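Trornach Hand Gripper Set for Demonstration Recording

Product page, last revised 2022-08-29

The Trornach set is a pair of hand-held grippers for teams who need many examples of manual work and do not want to occupy a robot for it. A person takes one gripper in each hand and does the task at a normal table. Each gripper has its own camera, looking along the fingers to the object. The recordings are then used to train the policy.

The fingers are moved by a jointed linkage in black plastic, with brass eyelets set in the links. We wanted a grip that holds a thin handle as well as a thick one, so the operator can change tools and keep the same hardware.
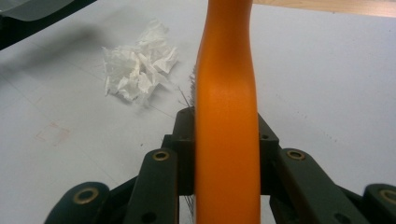
Household tools are a good first subject. Brushes, spatulas and dustpans are cheap, they are easy to replace, and they ask for real contact with the table. Our customer Ilatton started with cleaning tasks of this type and collected 300 episodes before they moved to kitchen work. Nabila Abdel Hamid, who led the collection there, told us that a new operator needs about 90 minutes until the movements become calm enough to keep.

A second view is taken from the head. It shows both hands, both marker plates and the table together, and it helps a lot when the fingers hide the object from the gripper camera.
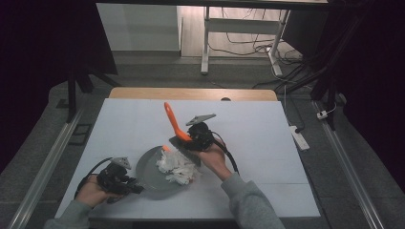
Photo: Driss Kabbaj / Trornach

The two grippers are connected by cable. Please plan the cable path before the first session — a cable that pulls on the wrist will change how the operator moves, and the policy will learn this too. We recommend a plain table surface and even light. Crumpled paper tissue makes a useful target, as it takes a different shape in each episode.

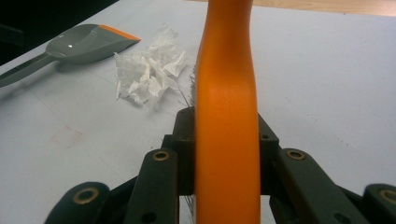 Keep the start position of the tools free. If every episode begins from the same place, the trained policy is weak when the object is moved by a hand's width. We advise to change the layout after every 16 episodes and to write the change in the session notes.

In the box
Gripper, left hand
Gripper, right hand
Marker plates, already mounted
Cables
Spare finger links, 4 pieces

The recording computer and the head camera are ordered separately. For questions on delivery or training of operators, please write to Mostafa Badawi at the Trornach sales desk.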